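4. Equipment Planning and Budget

4.1 Scope of the purchase

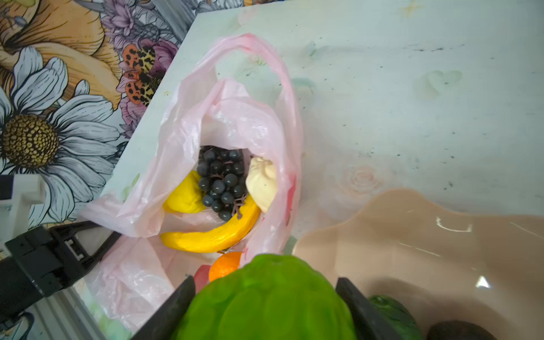
The budget for the tabletop work was set before any hardware was chosen, and it had to cover arms, grippers, wrist cameras, spare parts and the everyday objects the arms would handle. Most of the planning effort went into the first three. In hindsight the last two deserved more of it. This section records what was bought, in what order, and which choices we would make differently.

Planning was split between two sites. The Prarkstead site already had benches and network access, so its budget went almost entirely to hardware. The Sesby site had to pay for furniture and wiring out of the same allowance, and it placed its order later. We planned for 3 arms in total, 2 at Prarkstead and 1 at Sesby, with one wrist camera each.

4.2 Choosing between suppliers

Quotes were requested from two suppliers, Mạch and Girosar. The Mạch arm had the lower unit price, but the gripper, the camera bracket and the power supply were listed separately. The Girosar quote bundled these parts and added a service plan. Once the separate items were added in, the gap between the two quotes was small enough that delivery time and access to spares mattered more than price.

We chose the Mạch arms. Their gripper fingers can be changed with a hand tool, and the drawings for the finger mounts are supplied with the arm. Ildikó Lengyel, who handled the orders, asked both suppliers for a written price on single replacement parts. Only Mạch gave one. We recommend that other groups ask for this list before they compare arm prices.

4.3 Grippers and the objects they handle

A gripper is usually selected by payload and opening width. For household sorting tasks these two numbers say little about whether the purchase will suit the work. The items in Figure 4 are all toy food, and none of them would trouble the payload of a small arm, yet they ask different things of the fingers. The large green fruit has a bumpy surface and fills much of the space between the two fingers. The grapes are smooth and round, on thin stems. A bag with soft, crinkled sides adds material that can fold into the path of a finger.

Figure 4. Two-finger gripper holding a green toy fruit beside an open plastic carrier bag, with a scalloped bowl on the same table.

For this reason we wrote the object list first and checked each gripper against it. Menaka Matubbar kept the list and marked the widest and narrowest grasp needed for every item. Two finger sets were ordered for each arm – one standard, one with a longer tip for reaching into bags and bowls.

4.4 Consumables and spares

We set aside 500 dollars for objects and containers. Toy food is cheap, but sets are often discontinued, and a replacement lemon from another maker may differ in size and color. We now buy duplicates of each set in the first order and store them sealed.

Spares were budgeted for 6 months of use. The list held finger pads, camera cables and one bracket per arm. Cables were the item we would increase. They run along the wrist, they bend with every reach, and a failed cable stops work as surely as a failed motor. The Sesby order, placed in June, doubled the cable allowance and left the rest of the list unchanged.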